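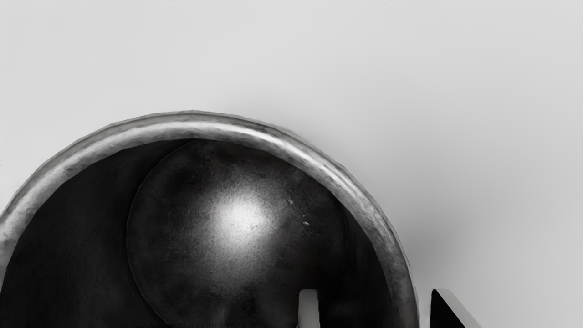
5th April

Comic notebook, Grandgate chapter 6.

Rhydian Parri sent back the script this morning with notes on every page. Most of them are small. He wants the ferry argument cut to half its length, and he's right that Thibodeaux repeats herself. I took out her second speech and gave the last line of it to Drukov, who had nothing to say on that page anyway. It reads faster now. I still need a reaction panel for the captain, or the jump to the dock is too sudden.

The bigger note is about the letter. Rhydian thinks the reader should see what it says before Drukov burns it. I'd rather keep it hidden until chapter 7. We went back and forth and settled on showing the signature only. That means the signature has to be legible at print size, so I'm lettering it by hand on its own layer and dropping it in at the end.

Pages:

- 1 to 4 inked, flats done
- 5 inked, left hand on panel 2 redrawn, still too big
- 6 and 7 pencils only
- 8 is a thumbnail and I don't like it
- 9 onward not started

Page 8 is the market crowd. I've tried it from above and from street level. From above it turns into a map. Street level works if Bakent is big in the foreground with his back to us and the stalls drop off behind him. Will try it again with a lower horizon and fewer awnings.

Color: the night palette from chapter 5 doesn't hold up on the dock pages. The blue goes muddy when it sits next to the lamp orange. I pulled the blue toward green and dropped the saturation, and it's better on my screen. Haven't printed it. Saved as a new swatch set, "dock night 2", please don't overwrite the old one, chapter 5 still needs it for the reprint.

File trouble again. Page 5 came to 901 MB after I pasted in the crowd references, and the program froze on save both times. Deleted the hidden reference layers and merged the screentones, now it's 611 MB and saves without complaint. From now on references go in a separate file. Rhydian, if you open page 5 and the tones look wrong, tell me before you fix anything. I kept an unmerged copy in the backup folder.

Lettering: the new balloon font has no proper italic and the slanted version looks bad in thought captions. Going back to the old font for captions and keeping the new one for speech. The old one is wider, so the captions on pages 2 and 3 have to be refitted.

Commissions are closed until the chapter is out. I still owe two sketches from the last round, both waiting on color approval.

Next: hand on page 5, then the page 8 layout. Send Rhydian the revised dock dialogue before I ink page 6.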